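Search stories Go

The Coat Register

The Najafi Museum of Dress wishes to set down, for the benefit of future staff, the matter of the Fallier coat.

The coat was received in June. It was red wool, with 11 buttons, and it had been worn once, by a woman leaving a meeting in Jarnstead at which she had lost. Visitors were asked to stand behind the rope and to refrain from comment.

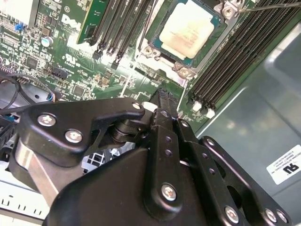

Second Notice

In the first week, 592 visitors commented. Most of them said they had once owned the same coat. The Museum holds that only one was ever made, and it replied to each by letter.

By the second week, people had begun to arrive in red. The guards were instructed to check collars at the door, and the gift shop withdrew its scarves.
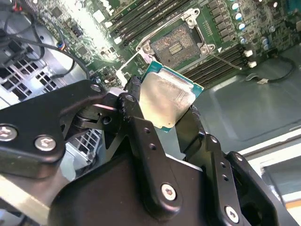 Processor and socket, Wonance workroom.

On the fourth Sunday a visitor stepped over the rope, put on the coat, buttoned it to the neck and left by the main stairs. The guards saluted. Asked to account for this, they stated in writing that it had seemed correct.

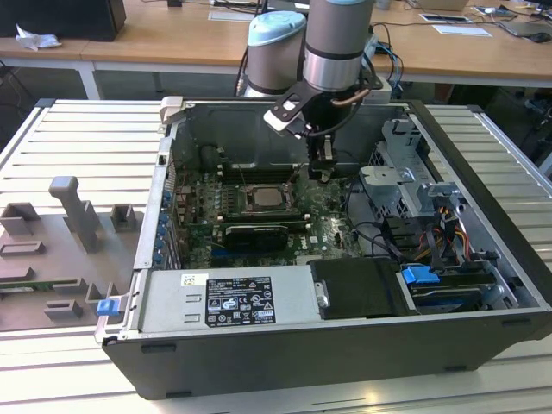
The Museum has not sought the return of the coat. The rope remains, and so does the stand, and attendance has risen. The register that listed the coat was kept on a desktop computer, and when the tower was laid on its side and its side panel taken off, the trustees looked in past the black cables for some time, as people look into a closet. The entry could not be found. A new one was made by hand. It reads: one coat, red, in use.

6 comments | 4 shares
Contact | © Wonance Quarterly | Back to top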